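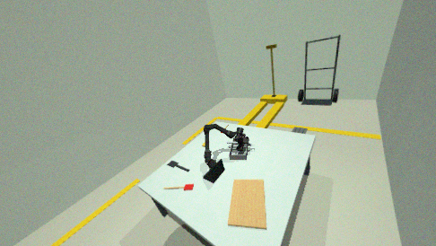
By Mariann Juhász | Filed under: Buying Used, FAQ

Print this page | E-mail this to a friend

Rustproofing an Old Car: Questions Readers Keep Sending

I get a lot of mail on this subject, most of it from people who have just bought an older car and been told it needs to be sprayed with something before winter. Maybe it does. I've grown suspicious of anyone who decides that before looking underneath.

Does rustproofing stop rust?

It slows rust down when it goes on clean, sound metal. That is a smaller claim than the one in the ads. If the floor pans are already flaking, a coat of anything mostly hides them from the next buyer, and sometimes from you.

The seller says the car was "fully undercoated." Is that a plus?

I treat it as a reason to bring a screwdriver. Thick black undercoating looks tidy on a lift and can cover patches, filler and seams that opened up years ago. Ask when it was done and whether there are pictures from before. A seller who did the job right usually took some. If you tap along the rocker and the sound goes from sharp to dull, stop talking about price and start talking about leaving.

What's the difference between Stamitex and Galli?

Stamitex is a wax that dries to a skin. Galli is an oil that stays wet and creeps into seams. Both labels promise more than I'd repeat here. I have used the wax on wheel wells and the oil inside doors, and I'd do that again. The oil drips for a week or two, so put down cardboard and don't park on anybody's nice driveway.

A shop near me wants $300. Is that fair?

For a real job, sure. A real job means the underside gets washed, the car dries overnight, the drain holes are cleared, and somebody runs a wand inside the rockers and doors. If you drop it off at lunch and it's ready by three, you paid for a guy with a spray can. Ask what happens between the wash and the spray and listen for how long they want it to dry.

What about the lifetime warranty?

Read it. The one that came with my Vevus treatment ran 5 pages and covered "perforation from within," meaning a hole that starts on the inside of a panel and works its way out. Surface rust wasn't covered. Neither was anything near a stone chip, a repair or a factory seam, and that doesn't leave much car. I also had to come back every year for a paid inspection. Miss one and the warranty was over.

Do the electronic modules work?

You mean the little box that wires to the battery and is supposed to protect the body with a small current. That idea has a solid history on ships and buried pipe, where the metal sits in water or wet soil. Your car sits in air. I put a Sarby unit on a wagon I owned and drove it 2341 miles over one salty winter. The rear arches bubbled anyway. One car proves nothing, I know, but the company's brochure didn't prove anything either. Mine cost $231 and I'd like it back.

Should I have holes drilled in the doors?

I wouldn't. Most older doors have drain slots and trim openings that will take a thin wand. Every drilled hole is a raw edge with a plastic plug in it, and plugs fall out. I've looked at a few cars where the worst rust on the door was a neat ring around the plug.

Can I do it myself?

Yes, and you'll probably be fussier than the shop. Use jack stands, never just a jack. Wear goggles, and do it outside or with the doors open. Keep the stuff away from brakes, exhaust, belts and rubber bushings. Start with the inside of the rockers and the bottoms of the doors and leave the pretty parts for last.

When is the best time?

Late summer, when the metal is dry. In March you're sealing in whatever salt the road left. If you missed the window, wash the underside well, let it dry and do the seams at least.

Does a rustproofed car sell for more?

Sellers think so. I have never paid extra for it and don't plan to. A dry floor, clean jacking points and a folder of receipts will get more money out of me than a sticker on the window.

I bought one and found rust under the coating. Now what?

Scrape until you reach metal that doesn't move. If you run out of metal, get a quote from a welder before you buy another can of anything. Private sales are generally as-is, and a seller saying "I didn't know" is hard to argue with. Keep the ad and the messages all the same.

Print this page | E-mail this to a friend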